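Minutes, September meeting, Tuswood Flying Club safety group

Siu-fong Tsai here, taking the minutes again (my handwriting was the only one anybody could read last time!). We got going at 7:10 pm with 6 of us in the room and a couple more on the phone, and the August minutes went through with one fix: the windsock is at the north end, so please stop writing south.

First up was the locator beacons. I'd called Skistano about the recall letter and they were very nice about it, but the swap takes up to 252 days from the time they get the unit. That's most of a year! We talked for ages about whether to send both at once and settled on sending the trainer's first and renting one in the meantime. I'm to ask Lakatos for a price. 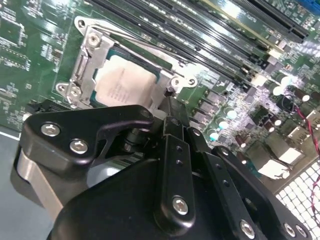

Search and overdue aircraft

We went over what happened in July, when the Furnora flight was late and the desk didn't start calling until well past the time on the sheet. The pilot was fine, he'd landed short for weather and his phone was dead, but we all felt a bit sick about it. So the new rule is thirty minutes past due and you pick up the phone, no waiting to be polite. I'll type up the number list and tape it by the desk.

Somebody asked if we could watch the planes on a tracking site as well. We can, and I do (too much, my husband says), but coverage drops out behind the ridge and I'd hate for us to lean on it.

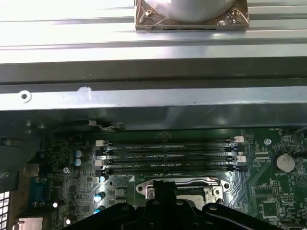
The ridge is also where the practice search would go, if we do one. I'm all for it! The quote for fuel and the ground radio rental came to $668 and we have $500 set aside, so we either find the difference or skip the second airplane. Most people leaned toward one airplane and a longer day. I said I'd work up a grid for it and bring it next time.

Life vests for the lake route got bumped again, sorry.

We wrapped up at 8:45 pm. Whoever left the blue thermos, it's on the shelf by the coat hooks.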